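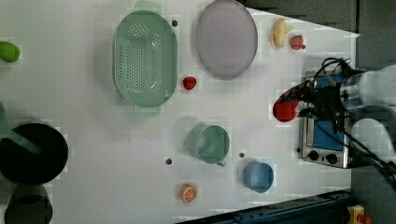

Grusisdale Robotics Club
Kitchen Table Pre-Run Checklist, with my comments
Filled in by Mamta Rawat, November

1. Red stop button pressed and released before power-up. OK.
Daniyal pressed it, I watched the arm lights, then we swapped. Please keep doing this in pairs, even when you're in a hurry to get your turn!

2. Cables clear of every joint. OK, with a note.
I moved the arm through its full reach by hand and nothing snagged. The tie nearest the wrist is getting tired though, so Arsalan is bringing new ones (he said that last month too, Arsalan, I'm looking at you).

3. Gripper pads clean and tight. OK.
Wiped both fingers. One screw took a quarter turn.

4. Speed limit set to 30 percent. FIXED.
Somebody had left it at 58 after the Harow practice. Put it back when you're done, please, the younger kids come in right after us and they lean in close.

5. Appliances are props only. OK.
Stovetop and toaster oven both stay unplugged for the whole session. I follow the cord to the end with my hand every single time, and so should you. 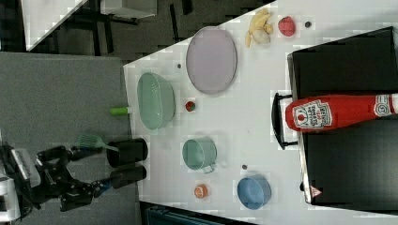 6. Nothing hanging over the table edge. NEEDS WORK.
This is the one I nag about most. Small pieces creep toward the edge during a run, and then someone reaches under a moving arm to grab them. If a piece falls, call stop first and pick it up second. Same goes for pots: I'd like them a hand's width in, at least.

7. Heavy or tall items approved for lifting. ASK FIRST.
The ketchup bottle is fine for pushing practice. For lifting, check with Kamran, he has the weight list for the Tarar contest and I don't trust my memory on it.

8. Floor clear, chairs pushed back. OK on the second try.
Backpacks go by the door, folks.

9. Run log started. OK.
We began at run 1247 and I've set aside 22 tries for the cup task. Samina is typing, so tell her out loud when you call a stop and why.

Still open: item 2 (cable tie) and item 6. I'll recheck both before we pack for Burkuvstead.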